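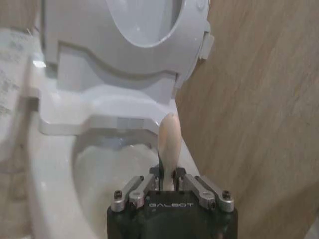

My first morning at the Ruldale test house, I got handed a coffee and told to pick a room. I picked the bathroom, mostly because everyone else had gone for the kitchen. Big mistake, or maybe the best call I made all week!

I'd come to try out two grippers for household chores, a plain two-finger unit from Tokeo and one with metal linkages on both sides and small jaws in the middle. Same jobs, same rooms, and a score sheet I'd drawn up on the drive over (it did not survive past lunch). I've spent 15 years writing about power tools, so I figured I knew what a good grip looks like. Well, a drill chuck only has to hold one shape.

A toilet is a rotten place to work if you're a robot arm. Everything is white and curved and shiny, so the depth readings go fuzzy right where you need them. And there's never any room. You've got a panel on one side and a wall on the other, and the tool has to come in low, over the rim, without clipping the seat. I banged the Tokeo into the porcelain so often that the crew started wincing before I touched the controller.

The linkage gripper was easier to like. Its jaws sit close together, so a slim wooden handle stays upright between them — and upright is most of the battle when you're aiming down into a bowl. The wrist camera looks right over the top of the jaws too, so I could see the handle and the rim in one view and steer by that. With the Tokeo I was forever flipping to the room camera and guessing.

It isn't all good news. Push a handle sideways against something hard and it wants to pivot, and closing the jaws tighter only helps up to a point. One of the Ruldale crew wrapped the handle in a strip of Flustach grip tape, which did more for me than 100 little changes to the force setting. I also missed the Tokeo whenever I had to pick up anything wide. A folded towel, for instance, it just grabs and goes.

For the controller we ran a Hayes box with two joysticks, and I have feelings about it. The sticks are lovely. The menus are buried so deep that I gave up and wrote the steps on my hand. They say the unit is good for 1,000 hours before the sticks need replacing, and I believe it, as I was not gentle.

By late afternoon I could get in over the rim and back out again without touching the seat, three tries out of four. I'm going back in May to do the shower.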